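The Patience of the Claw

The shared workshop in Grernbridge smells of sawdust and burnt coffee, and on Sunday afternoons it belongs to Selim Yurt and his arm. He has two of the regular sort. The third is the one he built, and it has eaten most of his free time since August.

Yurt repairs dishwashers for a living. He got into robotics after watching a clip of a machine folding a shirt and deciding, wrongly, that it looked easy. The project is called Celtemen, a name he refuses to explain and that his wife pronounces differently every time. Its ambition is modest. It should pick up a small cube and put it in a box.

"A baby can do it," he says. "But a baby has had a lot of funding."

Celtemen is now on its second gripper. The first had a habit of closing early, like a shopkeeper on a sunny day, and it went into a drawer after one bad evening in the spring. Yurt keeps a log of every attempt in a spiral notebook, with a column for the result and a wider column for remarks. The entry for attempt 217 reads, in full, "No."
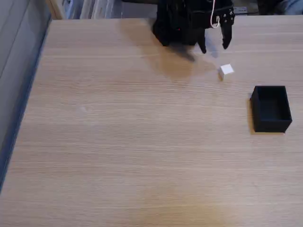

The trouble is mostly in the last inch. Getting the arm over to the cube is routine these days, and Yurt will happily talk over it while it moves. Then it starts down and he goes quiet. If the jaws are a hair off to one side, one of them lands on top and the cube shoots across the wood, and he gets up to look for it under the band saw. He has lost enough of them to start buying in packs of 20.

Semaan, the club that runs the space, charges by the month and doesn't ask what anyone is making. At the next bench a retired bus driver is building a harpsichord. He has been at it for six years and regards Yurt as a man in a hurry.

I asked what Celtemen would do once it had mastered the cube. Yurt thought it over while tightening something with a hex key – it seemed tight already – and said there was talk of a slightly bigger cube.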